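How I record bathroom tidying demos (and how to keep them usable)
December 26, 2020

I promised a few of you I'd write this up after the last batch, so here goes. I collect teleoperated demonstrations for a two-handed robot, mostly small household jobs, and the bathroom vanity is the station I get the most questions about. It's a sink, a faucet, a vase of flowers and a toothbrush cup, and it has eaten more of my evenings than the kitchen ever did! 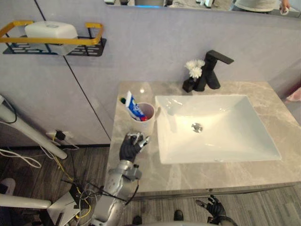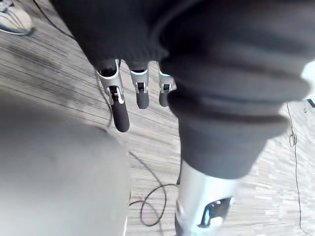
One head view, one wrist view.

What follows is my own routine. I use Korau to record and Trendau to sort through the episodes afterward, but you can do all of it with whatever tools you already have.

Write the task down first

Before you turn anything on, write one sentence that says what counts as done. Mine for this station is "toothpaste out of the cup, laid flat on the counter, hand back at the start pose." The first time around I just wrote "tidy the toothpaste," and Henk De Smet and I recorded a whole afternoon with two different ideas of what that meant. He was standing the tube up again at the end. I was laying it down. The policy we trained on that mix would pick up the tube and sort of wave it over the counter like it was trying to remember a word.

So, one sentence, taped up where the operator can read it.

Check the views before the arms

Open every camera stream and look at them one at a time, full size. You want the cup and the working hand in the head view when the hand is raised, and you want fingertips in the wrist view. If the fingers slide out of sight when the wrist rolls, fix the mount now, because you'll hate yourself when you find out 443 episodes later. (Yes, that's my number. Yes, I re-recorded.)

Then wiggle each hand and make sure the stream you think is the left wrist really is the left wrist. Swapped streams look perfectly fine on a thumbnail page.

Lock your exposure while you're at it. A shiny counter will bounce light straight back at you, and auto exposure makes the whole room get darker every time a black hand comes close and leaves again. I set it by hand with the arm lowered, then raise the arm to check that I can still tell the fingers apart.

Warm up with throwaways

I do 4 practice runs at the start of each session and delete every one. Your hands are clumsy when you first sit down and you'll grab too fast. Jolien Van den Broek skips this and gets away with it, but she has way more patience on the controls than I do.

Recording an episode

Start from the same rest pose every time. Hit record, wait a beat, then move. I like a short still moment at both ends since it makes trimming so much easier.

Come at the cup from the front and slow down well before you touch anything. Pause with the fingers half curled, line up the thumb, then close. That little pause feels silly when you're doing it, but it gives the learner a clear picture of what "about to grasp" looks like, and it saves you from clipping the cup with a knuckle.

Keep the idle hand out of the way and keep it still. If it drifts around while you concentrate on the other one, the model will happily learn the drifting too. I park mine low, below the counter edge.

If you fumble the grasp and recover, keep it! Tag it as a recovery and carry on. If you knock the cup into the sink, stop, tag it as a failure, and reset. Please don't reach in with your own arm while it's still recording.

Change things on purpose

Between episodes I change one thing: the angle of the tube, how close the cup sits to the corner, which way the toothbrush leans. I keep a printed list and work down it. When I tried to "just be random" I ended up with the cup in the same two spots nearly every time, and I had no clue until I plotted it.

Leave the clutter that would normally be there. A spotless counter makes for lovely recordings and a robot that panics at the sight of a soap box.

Cables and sleeves

Every so often, stop and look at the floor. Any cable that can reach a joint will get there sooner or later, so follow each one from the plug to the arm and move the loops away from wherever the arms swing. Check the fabric covers too. They creep down toward the fingers over a long session, and once they bunch up over a knuckle your grasps get weird in a way that's hard to spot from the operator's seat.

Sorting afterward

Do it the same day. I watch everything at double speed, head view first, and only open the wrist view for the grasp itself. Out of the last 515 episodes I threw away around 2 dozen, mostly dropped frames and one long stretch where I'd forgotten to reset the rest pose.

People always ask how many they need. For this one task I started seeing decent behavior well before 2000, and adding more of the same cup position did nothing at all. Spend the extra time on your list of changes.

Next up is the drawer station at Otonholm, which has a sticky handle and a very low shelf, and I'm already dreading it. If you've got a good way of tagging half-open drawers, leave a comment, I'd love to steal it.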